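From: Mircea Costache
To: toy-library list
Subject: Re: [toylib] Loose balls, small toys and the big tray
Monday, 21:40

Hello all,

Thank you Junpei for the long message, and sorry that my answer comes slowly. I wanted to read it two times and try a few things before I write. I put my answers between your paragraphs, as we usually do on this list. I removed the part about the insurance, which I do not understand well enough to have an opinion.

Junpei Hosoda wrote:

> We are now at 553 items in the catalog and I think the small ones
> are becoming a real problem for us. The puzzles and the big wooden
> things look after themselves, they have a box and the box has a
> label. But the balls, the bead toys, the rope toys and everything
> else that was donated without packaging live in one drawer, and
> when a family comes to the desk we dig. Last month I spent the
> whole opening hour at Rerville digging for one jingle ball.

We have the same situation in Skindenau, only our drawer is a plastic bathtub for babies. I agree with you that digging is the main problem. The children do not mind it at all, they would dig until evening, but the parents stand there with their coats on and become nervous.

What changed the most for us was to stop storing these toys deep. Since March we lay them out flat in a tray with a low rim, in one layer only. If a toy has to lie on top of another toy, the tray is full and something must go back to the cupboard. It sounds strict, but after two weeks everybody was used to it, also the Saturday team.

> My first idea was to sort by color, because it looks nice and
> children like it. Ostrowski (the shop, not the family) sells sets of
> colored bins and would give us a discount if we order for both
> branches together.

I would not sort by color. We tried it last year and it failed on the first toy with stripes. We have a plush one in orange and black, and it was put in the orange place by me, in the black place by my colleague, and on the windowsill by a person I could not identify. Also two spiky balls which are the same toy for the hand may be blue and green, and then they are separated for no good purpose.

What works better is to sort by how the toy feels. I use these groups on the cards:

Smooth balls
Spiky and bumpy things
Soft things (plush, cloth, rope)
Metal and anything that rings
Blocks and hard small shapes

You will say that the groups overlap, and this is true. A jingle ball is a ball and it also rings. In such case I choose the group where a parent would ask for it. Parents ask for "something that makes noise" or "something to squeeze", I almost never hear "something yellow".

Regarding the bins from Ostrowski, I have nothing against them, but please do not order for us this time. We still have enough containers, and the money in Skindenau should go first into new shelves.

> Second question. Do you put the small toys out for play during the
> opening hours, or only for lending? I am afraid they will be all
> over the floor in five minutes. We have the tiled floor now and a
> ball goes from one wall to the other.

We put them out for play, but on a table, and always together with something to put them in. I think this is the important point. A tray of balls alone is an invitation to throw. A tray of balls beside a box with a hole is an invitation to find out which ball goes in, and this can keep a three-year-old busy for 20 minutes, I measured it with my nephew.

The boxes we make ourselves. Any cardboard box of the size of a big mug is good. Cut a round hole in the upper face, a little wider than the ball which you want to fit. I make one hole a bit too small on purpose, so that there is something that does not fit. Paint or colored paper outside, no varnish, it smells for weeks. When a box is crushed you make a new one on the same evening and nobody is sad.

Colored cups are useful as well, for the children who are too young for the hole. I keep them on a different table, otherwise the cups and the boxes become one game and at the end all is mixed.

For comparison, a table of this kind, with the tray beside the boxes:
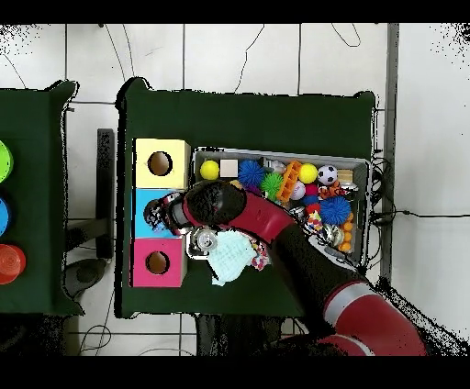

Three cardboard boxes, the tray of small toys, and the cups on the other table to the left.

I want to point out some things in it which answer your questions, Junpei. The boxes are in one line at the edge of the table, so the whole middle stays free for the tray and a child can sit in front of both. In the tray there are the smooth balls, the spiky balls, the striped plush one and the silver jingle ball, all in the same tray and mixed, and I think for play this is fine. Sorting by feel I would do only in the cupboard and on the lending cards. If the play tray is also sorted, the first child destroys it and we only make ourselves unhappy.

The rope toy and the cloth lie outside of the tray, near the pink box, and this I would also recommend. Long and soft things catch everything else when you lift them out, and then three balls come with them over the rim. With the metal can I am not sure. I like a can for the sound, but please check the upper edge with your finger before you put it out, all the way round. If it scratches, it goes to the recycling.

About the rolling. A tray with a rim holds the balls as long as the tray is on the table, but of course it does not hold what is already in a hand. We bought a thin gym mat from Hornisport, used, and we lay it under the table at the opening. A ball that falls on it mostly stays near. The mat must be wiped after each session, so look for one with a closed surface. The kind with the open foam is pleasant to sit on but it keeps every biscuit.

> Third, the cleaning. You wrote once that you wash everything
> weekly. Is this still so? I can not find anybody for it.

It is still so for the balls and the bead toys, and it is less work than it sounds. Warm water with a little dish soap in a bucket, ten minutes, rinse, and then on a towel with space between. The spiky ones need a soft toothbrush. The jingle balls I only wipe, because the water goes in and does not come out, and the sound after this is terrible. Plush and rope go in a laundry net in the machine at 40 and must dry until the next day, a knotted rope even longer than you think. Press the knot with a dry paper tissue, and if the tissue becomes damp, it is not ready.

One practical matter that you did not ask. We count at the end. I know it is boring, but the tray always goes out with 17 toys in it, not more, the number is written on a piece of tape on the bottom side, and the last person at the desk counts before the tray goes back. When one is missing it is almost always under the radiator. Before the tape we lost up to 7 small things each month, and now I remember only one, a wooden cube, which came back by post from a very honest grandmother.

And please, everything which fits completely inside a toilet paper roll does not go on the table when there are children under three. This also includes the nice little metal things that people donate. I keep them in a jar on the high shelf and lend them only to families with older children.

> If somebody from Skindenau could come over and look at our
> cupboard, I would be very grateful. There is coffee.

I can come on the bus that arrives a little before ten, any day except the day of our own opening. Please write me directly and not to the list which day is good. I will bring the lending cards so you can copy the groups, and one of the boxes with a hole if I find a whole one. If you can empty the drawer on the floor before I arrive, we save a lot of time – and maybe we find the jingle ball.

Greetings to everybody in Rerville,

Mircea

P.S. The label printer is still with me. I have not forgotten it, only the cable.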